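Search this site
Search
Menu

Sound, Breath and Schedule: A Student Report on Planning the Clondport Yoga and Chant Weekend

September
Submitted by the Event Studies project group, Bravdale

1. Purpose of the report

This report reviews the planning of the Clondport Yoga and Chant Weekend, a small festival of group singing, yoga classes and talks held on the lakeside grounds at Clondport. The project group was asked to study how the program was put together, how visitors moved between sessions, and what changes could be suggested for the next edition. The work forms part of the practical requirement for second-year students.

2. Background

The weekend began as a single evening of call-and-response singing. It now offers 38 sessions across 3 program areas: the main stage, the Zúñiga tent and the Pera lawn. The organizers reported attendance of more than 2,000 over the full weekend. Most visitors camp on the grounds. Day passes are sold at the gate, but they do not include the sunrise classes.

3. Method

The group collected the printed schedule, the online schedule and the sign-up sheets for the yoga classes. Short interviews were held with visitors near the food area at midday and again before the evening concert. Answers were grouped by topic and compared with the schedule. Interviews were kept brief so that visitors would not miss the start of a session.

Working meetings took place in Bravdale. At these meetings the group drew up a layout plan of the grounds and marked the walking routes between the program areas.

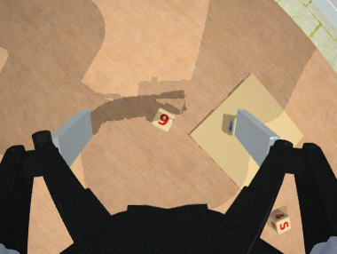
4. Findings

4.1 Timing. Gaps between sessions were set at five minutes. Visitors leaving the Pera lawn with mats and blankets could not reach the main stage in that time. Several teachers delayed their opening exercises to allow for late arrivals, and this pushed later classes back.

4.2 Sound. Evening chanting on the main stage could be heard clearly in the Zúñiga tent. Visitors in the silent meditation class mentioned this more often than any other problem.

4.3 Information. The printed and online schedules did not always match. Two beginner classes were listed under different names.

5. Recommendations

The group recommends longer gaps between sessions, with the longest before the evening concert. Silent classes should be moved to the morning, when the main stage is not in use. A single schedule should be approved before printing, and later changes should be posted at the gate. Mat storage beside the main stage should also be considered.

6. Limits of the study

Interviews covered daytime visitors and early evening visitors only. Campers who attended the sunrise classes are therefore not well represented. Ticket income was outside the scope of the project.

Related reports
Shuttle Service and Parking at Lakeside Events
Food Stalls at the Bravdale Spring Fair
Pricing Day Passes for Small Music Festivals
Campground Quiet Hours: A Visitor Survey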